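Wrist camera arm keeps losing a fabric flower at close range

Pandden Makers Help > Robotics and automation > Vision and gripping

Asked Monday, November 14, 2022
Viewed 89 times

oddsocket_gillies

I'm building a small tabletop arm at our shared workshop. The job is simple on paper: pick an artificial flower up off the bench and put it in a vase. The arm has a two-finger gripper and a little USB camera on the wrist, looking along the fingers. No overhead camera, and I'd like to keep it that way because the bench gets packed up every night.

The first part works. From 200 mm up it finds the flower by colour, works out the middle of the red area and moves over it. Then it starts down, and for the last part of the trip the target point wanders all over the place. Sometimes it goes to the left of the flower, sometimes it stops and says it has no target at all. The arm itself is fine, I can send it to the same spot by typing in the coordinates and it goes there every time.

What I have tried so far:

Wider colour range for the red. Helped a bit, then it started picking up the handle of my side cutters.
Slower approach. No change.
A brighter lamp. Worse, if anything.
Different flower (plastic tulip). Much better, but I want to use the fabric ones because that's what the display at the Takamham hall will have, and it's on in February.

The code is plain thresholding, then the biggest blob, then the centre of that blob. Autofocus is off. Exposure is on auto. Is this something I can fix in software or do I need a better camera?

3 replies

tinplate

You need a depth camera. Colour tracking is rubbish for this sort of thing and you'll be chasing it forever. I put one on mine and never looked back.

oddsocket_gillies replied: Thanks, but a depth camera costs more than the whole arm did. Also the ones I looked at can't measure anything closer than a hand's width, and that's the bit where I'm having trouble.

tinplate replied: Fair enough. Mount it further back then.

benchvice

Turn the lamp down and lock the exposure. Auto exposure sees a white bench, shuts right down, then sees a dark flower fill the view and opens right up again. Your colour limits are only good for one of those. On most USB cameras you can set it by hand with v4l2-ctl or whatever your system uses. Set it with the arm in the close position, not the high one.

Put something dull on the bench too. I use the back of an old rubber mat.

moth_and_rust

Agree with benchvice on the exposure, do that first, it's free. But I don't think it will get you all the way. I went through this last year with the Dusia gripper kit and the same kind of craft shop roses, and there were two separate faults that looked like one.

The first fault is that you're asking for the centre of something that no longer fits in the view. Once the flower touches the side of the picture, the centre of the blob is only the centre of the part you can see, so the target shifts as you get closer. The arm chases it, which changes what you can see, and off it goes. You can check for this by looking at whether the blob touches the border. If it does, stop updating the target and carry on with the last good one.

The second fault is the colour itself.
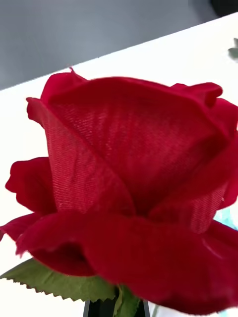

Fabric roses don't have one red, and up close the spread is wider than you'd guess from standing at the bench. I set my limits from across the table, where the flower looks like a single crimson patch, and they fell apart at gripping distance. Down in the folds it goes to a dark maroon, the outer petals are closer to scarlet, and where the light catches the weave you get pale pink specks. Anything set tight enough to ignore your side cutters will drop the folds and the pink bits, and the one blob turns into several. Then "biggest blob" can jump from one petal to another between two readings. I think that's where your missing target comes from, too, if you also have a minimum size set.

What I changed:

Work in HSV if you aren't already, and remember red sits at both ends of the hue scale, so you need two ranges added together.
Let the brightness limit go quite low to keep the folds.
Run a closing step on the mask before you look for blobs, with a fairly big kernel when the arm is low and a small one when it's high.
Blur first. The cloth grain makes a speckled mask otherwise.

After that, forget about the petals for the actual grip. The bloom is soft and squashes differently every time. I work out the position from the high view, come down without looking, and close on the stem below the flower head. I only use the close view afterwards, to check that there's still plenty of red in it. That is a much easier thing to ask of a cheap camera.

I wouldn't buy a new camera yet.

oddsocket_gillies replied: The border check makes sense, I hadn't thought of that at all. I was using a single hue range as well, so half the reds were probably never in the mask. Do you store the target in camera pixels or arm coordinates?

moth_and_rust replied: Arm coordinates. Convert it once at the high position, then leave it alone. If you keep it in pixels it's wrong as soon as the wrist moves.

benchvice replied: Watch the stems as well. The wire ones roll when the first finger touches. I glued thin foam on both fingers and that was enough.

oddsocket_gillies replied: Locked the exposure and added the second red range tonight. It now stays on the flower until it gets very low, then hits the border problem as described. Will do the rest on the weekend and post the code.

This thread is marked as partly solved.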